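Nirkaro Petition and Canvass Tool: Set-Up Guide
Section 4. Importing a voter list and checking signatures
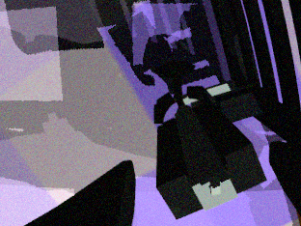
4.1 Before you start

The sales page says Nirkaro "verifies" signatures. It does no such thing. It compares the name and address on a petition line with a row in your county's voter file and tells you how alike they look. Whether a signature counts is up to the election office, and the election office has never heard of your match score. Keep that in mind through everything below.

You will need:

- a voter file from the county or state, saved as CSV
- an administrator login
- a copy of your state's petition rules, on paper if possible

CAUTION: Many states limit what a voter file can be used for. The tool has a check box that says "I am permitted to use this data." Checking it does not make it true.

4.2 Importing the file

1. Open Lists, then New List. Give the list a name with the county and the month in it, such as "Horgan January." The default name is "Untitled," and three of those in a row will cause trouble.

2. Choose your CSV file. Files with more than 500 columns are refused. Most counties come nowhere near that, but some vendors pad theirs with "likely supporter" scores. Delete those columns. They are guesses about how people think, sold at a price that suggests otherwise.

3. Match the columns. The tool will suggest a match for each one. Check every suggestion. It regularly puts mailing address where residence address should go, and a signer who gets mail at a P.O. box will then show as living outside the district.

4. Press Test Import. This loads the first 100 rows only. Look at them yourself. A green bar means the rows loaded. It says nothing about whether they are right.

5. Press Full Import and leave the window open until the row count appears. Compare it with the count the county gave you. In our trial with the Runuvska Township file, the two numbers were off by 1,754, and the program reported success. The missing rows all had an apostrophe in the last name.

NOTE: If your counts differ, do not use "Auto-Repair." Go back to the original file, fix it there and import again.

4.3 Checking petition lines

1. Open Petitions and pick the list you imported.

2. Type in each line as the signer wrote it. Do not correct spelling. If you can't read a name, enter what you can and mark the line Unclear.

3. Read the result. "Strong" means name and address both agree. "Partial" means one does. "None" means the tool found nothing, and new registrations often land there.

4. Have a second person go over every Partial and every None by hand, using the county's own lookup page if it has one.

5. Set the turn-in target well above the legal minimum. The tool suggests a cushion based on past drives, but Primeck, the company that makes it, doesn't publish which drives. We would ignore the figure and use your own rejection rate from last time.

CAUTION: Never cross out a line only on the strength of a None. In some states striking a signature without cause is an offense, and "the software said so" is a poor defense.

4.4 Syncing and deadlines

Entries made on a phone can take up to 48 hours to reach the main list. The status light stays green the whole time. For the last week of a drive, enter everything on a desktop computer and export a copy each night. Section 5 covers exports.

Last updated: January
Questions about this guide: use the contact form | Copyright Primeck User Group | Back to top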